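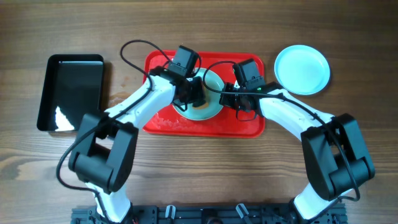 Both arms at the red tray, with one plate between the grippers and a second waiting on the tabletop.

The robotics club at Lendard meets in what used to be a home economics room, and the club's captain thinks that explains a lot about this year's project.

"We had all these sinks and cupboards around us," she says. "So when we were arguing about what the arms should do, somebody just pointed at the drying rack. And that was it! We were going to do table stuff."

Table stuff, as everyone in the club now calls it, is their entry for the Kallgate student challenge. Teams pick a household job, teach a pair of robot arms to do it, and run it in front of the judges with their hands off the controls. Last year the club built a wheeled cart that followed a line and was very good at following a line. This year they wanted something that had to touch things.

"Touching things is so much harder than driving," says the captain, a senior who joined as a freshman because a friend wanted company. "With the cart, if you were an inch off, you were an inch off. With a plate, if you're an inch off you've missed the plate."

The two arms are built the same way, white segments with big black elbows, and they face the table side by side from a metal rail. Each one carries its own camera up by the gripper. The students teach by demonstration: two of them sit down at a pair of hand controllers, move the real arms through the job, and save the run. Then they do it again, and again, with the dishes in slightly different spots.

By the time I visited, they had 240 saved runs. A whiteboard by the door keeps the tally, and a sophomore who handles most of the recording walked me over to it before I had my coat off.

"I really like the recording part," he says. "People think it's the boring part, but you get into a rhythm with your partner. You start to know when they're going to reach. My left arm partner always goes for the near side of the plate, every single time, so I go far side without even thinking about it."

That habit caused a small crisis in October. The early runs were nearly all made by the same pair, and the program they trained from those runs did beautifully as long as the plate sat where that pair liked it. Move it toward the back of the tray and both grippers went to the old spot and closed on air. The club spent two meetings working out why and then made a rule that no pair could record more than 60 runs.

"It was kind of funny and kind of awful," the captain says. "We'd trained it to be those two people. So now everybody drives, including the kids who said they only wanted to do code. They complained for one meeting and now we can't get them out of the chairs."

I got to try it myself. The controllers are light and a little loose at the wrist, and I was terrible. I pushed a plate most of the way up the side of the tray before I managed to get hold of it, and by then the other arm had politely backed off. The sophomore deleted my run without being asked.

What surprised me was how much talking goes on. The pair at the controls keep up a low mutter the whole time: mine, yours, wait, coming in, okay, let go. The club's adviser, who teaches physics and has run the group since it started, loves this.

"Two arms means you have to cooperate, and they can hear themselves doing it," she says. "I've had students in here who barely spoke in class, and they'll sit down at that controller and say 'hold on, I've got the edge' to a kid they've never met. I could listen to it all day."

Water has been the other big subject of the season. The dishes are shiny enough when they're dry, and once there are drops on a tray the reflections move around as the arms do. The junior in charge of the training software wanted to keep everything dry until the competition. She was outvoted.

"I was wrong, though," she says, laughing. "Or I was half wrong. It got worse for a while and I got to say I told you so. Then we mixed the wet runs in with the dry ones and it started coping with glare in general, even the glare from the window. So I had to take it back."

Her training jobs run overnight on a desktop the club bought secondhand. The software saves a copy of its progress every 2,000 steps, and she has a ritual of checking the newest one on her phone before breakfast. "My mom asks how the baby is," she says.

The judges' sheet for Kallgate gives points for finishing the job, for not dropping anything, and for recovering after a mistake. Recovery is where the club sees its chance. They have been recording runs that begin badly on purpose, with a gripper starting too high or a plate turned at an odd angle, so that the arms have some practice at getting out of trouble.

"The team from Endham is faster than us," the captain says. "They came over for a practice day and their stuff is so smooth, we all just stood there. But when theirs misses, it stops. Ours tries again. It looks a bit confused, and then it tries again. I'm really proud of that."

She graduates this spring and has already started handing things over. There's a binder with the cable routing in it, a page on how tight to set the clamps, and a list of which dishes slide and which ones don't. The sophomore with the tally will take over recording. The adviser is hoping for one more table so that the newer members can practice on their own.

As for next year's job, there is a strong push for folding towels. The junior says absolutely not. The vote is after the competition.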